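A Long Talk With the Singer From Tundia

November 2022

I've been trying to get the singer from Tundia on the phone since March, so when she finally called me back I was sitting in my car outside the dry cleaner's with no notes and a phone that was nearly dead. I ran inside, plugged in, and we talked until my ear hurt. If you watched the last season of Landard you already know her as the alto from the third audition show, the one who sang the slow song and got all the chairs. If you didn't, you've still heard her. That single has been in every grocery store I've set foot in this fall.

She asked me to leave her name out of this one and just call her "the singer," which felt strange for all of a minute. "The band has a name," she said. "Use that. I've had my name in enough headlines this year."

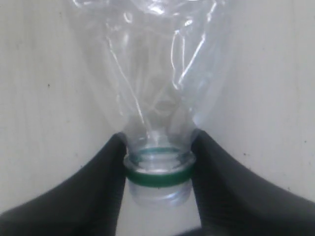
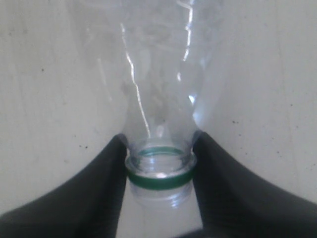
So, the headlines. I wasn't going to start there but she did. Back in the spring one of the gossip sites reported that she'd walked out on the Landard tour after a fight over money, and the story went everywhere before she'd even landed at home.

"I had laryngitis," she told me, and she laughed so hard she had to put the phone down. "I had a doctor's note! I was on my mom's couch with a towel over my head, breathing steam, and my cousin is texting me, did you really throw a chair? What chair? I couldn't even talk to tell people I hadn't thrown a chair."

She missed 11 dates. The show put another contestant in her spot, and she says there are no hard feelings about it, although she did go quiet for a second when I brought it up. "She did a great job. I watched the videos. I probably shouldn't have watched the videos."

I asked what being on the show was like from the inside, and I got an answer I wasn't expecting, all about sandwiches. The contestants ate the same turkey sandwich at pretty much every taping, and she still can't look at one. The days were long and most of them were spent sitting in a hallway in full makeup. "You'd sing for maybe two minutes and wait for nine hours. I got really good at cards. I read an entire series of vampire books. Then somebody yells your name and you have to be the best you've ever been, right now, in shoes you can't walk in."

And the coaches? She picked her words carefully here. She learned a lot about picking a key. She learned that she'd been breathing wrong since high school choir. She did not, she says, get a lot of phone calls after the finale. "People think you come out of there with a famous best friend. I came out of there with a really nice jacket."

Tundia was already a band before any of this, which a lot of the new fans don't seem to know. There are three of them, and they started out playing at Brulier, the little supper club near the river that closed last winter. I used to go there for the fries, and I'm pretty sure I saw them once and talked through the whole set. I confessed this to her. "Everybody talked through the whole set," she said. "It was a supper club. We used to put dirty words in the second verse to see if anyone would look up."

Did anyone?

"One old man. He came every week after that."

When she tried out for Landard she had to go alone, and I wanted to know how the other two took it. Not well at first, she said. There was a stretch of some weeks when the group chat was very polite. But the guitarist drove her to the airport, and the drummer held on to her cat, and when she made it to the live shows they were both in the audience in matching T-shirts that she begged them not to wear. After the finale she was offered a solo deal and she turned it down. I'd heard that rumor and figured it was one of those things people say to sound loyal.

"No, I really did, and I cried in the parking lot afterward," she said. "I'm not a saint. It was a lot of money. But they wanted me to do dance stuff, and I dance like I'm trying to get a bee out of my shirt."

Instead the three of them signed with Dvorak, a label so small that the man who runs it also drives the van. The record comes out in the new year. They wrote 60 songs for it, she told me, and most of those were terrible. One was about a parking ticket. I asked her to sing me a little of the parking ticket song and she did, and I'm sorry to say it's been stuck in my head ever since.

I've heard four of the finished tracks and I can tell you they don't sound much like the single. They're slower and a bit stranger, and on one of them she hardly sings at all, she just sort of mutters over a piano. I loved it. I can also picture a few people who voted for her being confused, and I said so.

"Oh, my aunt hates it," she said. "My aunt voted for me 78 times from three different phones and she hates it. She wants to know where the big note is. I told her the big note is on vacation."

There's a love song on there too - I asked, obviously I asked - and she wouldn't tell me who it's about. There have been pictures of her out to dinner with one of the other finalists, and she knows I've seen them because everyone has. "He's a friend who likes pasta," she said. Then, after a pause, "He really does like pasta." Make of that what you will. I've made plenty.

They go back out on the road once the album is out, in small rooms mostly, and this time she's bringing her own steamer and her own lunch. She's nervous about how many seats they'll fill without the TV show's name on the poster. She's been doing vocal exercises in the shower and her neighbor has started doing them back through the wall. "She's a soprano," the singer told me. "She's pretty good, too. I'm thinking of asking if she wants to do backup."

Then her cat knocked something over in the kitchen and she had to go.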